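Trelidham cell: gripper and wrist camera setup notes
2021-03-29
By Siamak Mahmoudi

Print this page | E-mail this page

# Trelidham sim cell

Hello! These are my notes for getting the simulated Trelidham cell back into a sane state after somebody (usually me) has been fiddling with it. The arm model comes from the Yazdani repo, the gripper is our own low-polygon job, and the renderer settings live in Omik. If you only want to run episodes, skip to Camera.

## Gripper

Load the cell with the arm in its parked pose and let it settle for 300 steps before you touch anything. I used to skip the settling and then spend half the afternoon chasing joint offsets that weren't there.
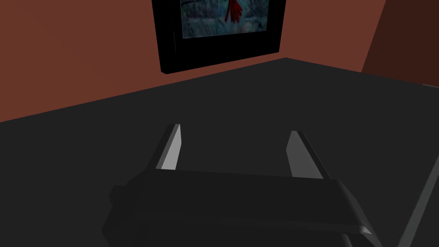
Finger alignment is the bit I get asked about most. Open the gripper all the way from the console and look at it through the wrist view. You want the two fingers well apart with nothing between them, and the pale inner faces should catch the light on both sides. If one of them goes as dark as the body, its normals have flipped again — re-export the finger mesh and tick "recalculate outside". Don't worry if the right finger looks a bit longer than the left from this angle, it's only perspective. I did once "fix" that by scaling the mesh, and we had 43 episodes to throw away (sorry, everyone).

The little block sticking out on the left of the housing is part of the mesh too. Leave it in! The collision shape was built around it, and if you delete it the wrist check fails on load.

## Camera

The wrist camera is parented to the last link, so it should follow the arm without any help. If the view drifts, somebody has parented it to the world. Put it back, zero the offsets and reload.

Checking the tilt is easy enough. With the arm parked, the black picture frame on the reddish-brown wall should be in view with its top cut off, and you should see both fingertips. If you can see the whole painting, the camera is pitched too far up. Small changes in the pose shift the frame a fair way, so give yourself some slack and don't chase it pixel by pixel.
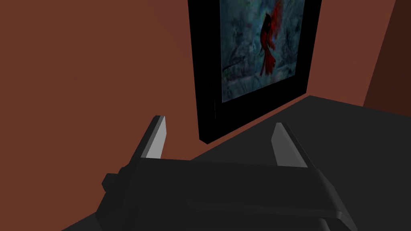
## Known niggles

- The gripper can take up to 7 steps to report "open" after the command. Wait for the flag.
- Celel exports before version 2 swap the left and right finger names. Rename them by hand.
- Dark grey gripper on dark grey surface is hard work for the edge detector. I'd like to lighten the surface by August, but no promises.

Related items
Yazdani arm: joint limits and parking
Omik lighting presets
Celel export checklist

Print this page | E-mail this page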